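Working Next to a Multi-Fingered Hand: Rules for the Household Tasks Lab
Handout 11, revised 26/12/2020
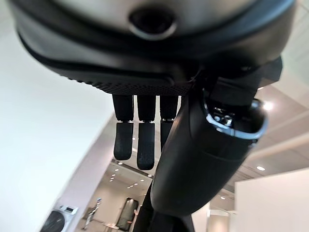

Who may clear a stop once the stop button has been pressed?
The person who pressed it, after telling everyone in the room. If that person has left, the session lead takes over and starts the checklist again from the top.

Before power goes on

Read the task sheet for the day. Check that the hand named on the sheet is the hand on the arm, and that its payload limit has been entered in the Bruminar controller. The controller does not detect a change of hand.

Look at each finger from the tip up to the housing. At every joint, check for loose screws, grit, hair and thread. Thumbs need a second look – the linkage can trap a sleeve or a fingertip. Do not move a joint by hand unless the drive is off.

Tie back long hair. No gloves, lanyards or rings inside the marked floor area.

While the arm is live

One person holds the stop button and does nothing else. That means no typing and no phone. Change over after each block of 13 trials, and say the change out loud.

Stay outside the marked area during automatic motion. In hand-guided mode one person may step in, with speed set to the lowest level. Keep your head out of the space below the hand at all times.

Appliance doors count as pinch points. A robot pulling on a door can also move the whole appliance, so check that it is level and secured before the first pull.

Logging

Write down every stop, planned or not, on the Mekach form. Give the trial number, the mode and what the hand was holding. "Robot acted strangely" is not enough for a log entry. Finger cables are replaced at 3,000 closing cycles, even if they look fine, and the count goes on the back page of the form.

Reading for next time: Vītola course pack, page 77, on the difference between a protective stop and an emergency stop. Bring one written question.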